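Hand-held grippers cut the cost of teaching robots two-handed work, Hiron study finds

ULLBRIDGE, 2020-07-28

Researchers at the Hiron robotics laboratory in Ullbridge have shown that a robot can learn a simple two-handed assembly job from people who never touch the robot.

In the study, people worked at a table with a gripper in each hand and moved wooden blocks into set positions. Cameras mounted on the grippers recorded what the fingers were doing. The recordings were then used to train a control program called Huvier, which ran on a pair of robot arms fitted with the same style of fingers.

The team collected 2,000 recordings. After training, the arms completed the block task in 97 of every 100 attempts. A version trained on only 400 recordings managed the easier placements but often failed when a block had to be passed from one arm to the other.

"The usual way is to steer the robot by remote control, and it's slow and tiring," said Madhu Khurana, who led the work. "With a gripper in each hand, people get used to the job in a few minutes and they move at close to their normal speed."

Worn finger pads were a concern early in the project. The group kept recordings made with both new and worn pads in the training set, and found the program coped better with small slips as a result. 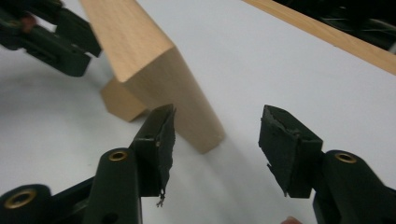 Does the robot need to be in the room while the recordings are made?

Only the grippers and a table are needed. The arms are used later, when the trained program is tested.

The study was paid for by Radebe, a maker of packing equipment, which plans to try the method on its own sorting line. The Hiron team will start a second round of recordings in September, using soft and odd-shaped items in place of blocks. The grippers' design files and the full set of recordings will be released at the same time.

Media enquiries: Hiron communications office, Ullbridge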